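Search tickets Search all Open Solved My tickets

Table finish gone tacky after oiling – SOLVED (long, sorry!)

Posted Sun 4 March by the ticket owner
14 comments 2 shares

Product: Werkura dining table, pale veneer top
Bought: February, from the Hokirley shop
Status: Solved

First entry. I love this table. I want that on record before I moan. The grain is gorgeous, and I've been eating my breakfast off it every day like a queen. But after I oiled it last weekend with Volto table oil the whole top went tacky. Paper sticks to it. My sleeve sticks to it. I put a plate down and it came up with a kissing noise.

What I'd done so far: wiped with a dry cotton cloth (no change), opened the windows overnight (no change), wiped with a damp cloth (slightly worse, I think?).

Support asked how much oil I used. Quite a lot! I poured it on, spread it with a sponge and went to bed. Support also asked whether the top was factory lacquered. I had no idea, so I dug out the leaflet and yes, it says "sealed surface". So the oil had nowhere to go and just sat on top, curing into toffee.
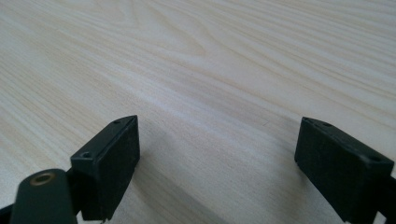
Second entry. Support suggested white spirit on a lint-free cloth, a small patch first, always along the grain. I did a patch near the wall end and left it for an hour. No dulling, no white bloom, and the paper test passed – a sheet of printer paper slid right off. I was thrilled.

Then the full top. I used old Altıntaş tea towels, which are brilliant for this as they don't shed. Fold, wipe, turn to a clean side, and swap the towel as soon as it drags. It took 2 goes over everything. After that, a wipe with warm water and a drop of washing-up liquid, then dried straight away.

One question I had that might help someone else: can you sand it? Support said please don't. It's veneer, so the real wood is thin, and even 300 grit could go through the lacquer before you notice. 80 grit would be a disaster. I put the sander back in the cupboard.

Also, the towels. Oily rags can heat up by themselves, so I laid mine flat outside on the patio to dry and didn't bin them in a heap.

Third entry. Left it overnight with nothing on it and did the paper test again in the morning, corners included. Passed everywhere! It feels silky again and I keep stroking it on my way past.

Going forward it's a damp cloth and nothing else. Closing this one, and thank you, that was really good help.

Was this ticket useful? 31 found this useful
Share Follow ticket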